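Cable routing and wrist checks on a kitchen arm – what's your routine?

Posted 31 May 2021 by tuva_lie

Hi all, long-time reader, finally posting because I have something worth showing! We run one white arm in a practice kitchen at Girley. It picks things up around the sink and counter, all day long, and I'm the one who looks after it. The cell had been through three owners before me, each with their own ideas, and I've spent the last two weeks turning that into one routine I can hand to the next person.

The big headache was the cable up the arm. It used to be tied down tight at every joint, which looked beautiful and pulled on the connector each time the wrist rolled over. We'd lose the gripper for a second, the arm would stop, and somebody had to walk over and home it again. I've now let it run along the top of the link with a loop near the wrist, and the heavy cable drops down beside the lower part of the arm on its own. Since then we've done 1340 picks without one dropout. I'm so pleased with it I keep walking past just to look!

My start-of-shift routine, as it stands:

1. Power off, hand on the big cable, follow it all the way up. Feel for flat spots and stiff spots.

2. Check the clamps on the platform. If one has crept, put it back on the pen mark before anything else.

3. Jog the arm out over the counter, gripper pointing straight down and empty, and stop. Look at the slack near the wrist from both sides. The dish rack and the faucet are what you'll hit first, so look at those too.

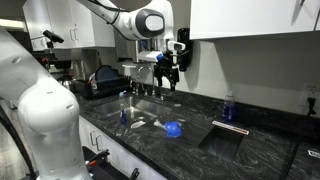
4. Roll the wrist slowly to both ends of its travel and watch the loop. It should open and close without touching the fingers.

5. Open and close the gripper ten times and listen. A click on closing means the finger screws want a quarter turn.

6. Wipe the fingers and the shell. Dish soap gets into everything.

7. Run the short test program at low speed and sign the sheet.

Takes me fifteen minutes with coffee. What would you change?

---

Reply from kwanho_yau

Love this. The pen marks on the clamps are such a good trick, I did it this morning on ours and found one that had moved 2 mm. No idea how long it had been like that.

One question – how are you keeping the loop from sliding down the link? Ours migrates.

---

Reply from tuva_lie

Hook and loop tape, one turn, with a scrap of rubber under it so it grips the shell. I tried zip ties first and they slid too.

---

Reply from andor_k

Nice work, but I disagree on the loose cable. Over a sink and a counter full of bottles I would want it in a sleeve, fixed at both ends. A loop is a hook. One day it goes around the faucet and you will be buying a wrist. We have the Stumex sleeve on our arm at Moschos and I have changed it once in 300 days of running.

Also, ten gripper cycles is too few. The click you describe shows up on ours when the fingers warm up a bit. Do fifty.

---

Reply from dionysis_v

I'm with Tuva on this one. We had a sleeve and you can't see the cable inside it. Ours was chewed half through and looked perfect from outside. If you go with a sleeve, get one that opens along its length and open it at least once a month.

Agree with Andor about fifty cycles though. It's a script, it costs you nothing.

---

Reply from andor_k

Fair point about opening it. I do that in September and again in spring. Maybe not enough.

---

Reply from p_giannakopoulos

Great thread! Small addition to step 3: save that pose as a named position. We call ours Watach and every check starts from it, so you always compare the slack in the same place. Before that, everyone jogged to their own favorite spot and we argued over nothing.

And Tuva, do you wipe the shell with the arm powered? I'd move step 6 up next to step 1.

---

Reply from tuva_lie

Oh, good catch, it's powered and held, and I don't like that either now that you say it. Moving the wipe to right after step 1. Gripper cycles go up to fifty, and I'll save the pose tonight. I'm keeping the loop for now, Andor, but I'll make it smaller and try it past the faucet at low speed. If it snags I'll order the sleeve and you can say you told me so.

---

Reply from andor_k

I will. Post the loop length when you have it.

Last updated by tuva_lie: wipe moved to step 2 on our printed sheet, the list above left as first posted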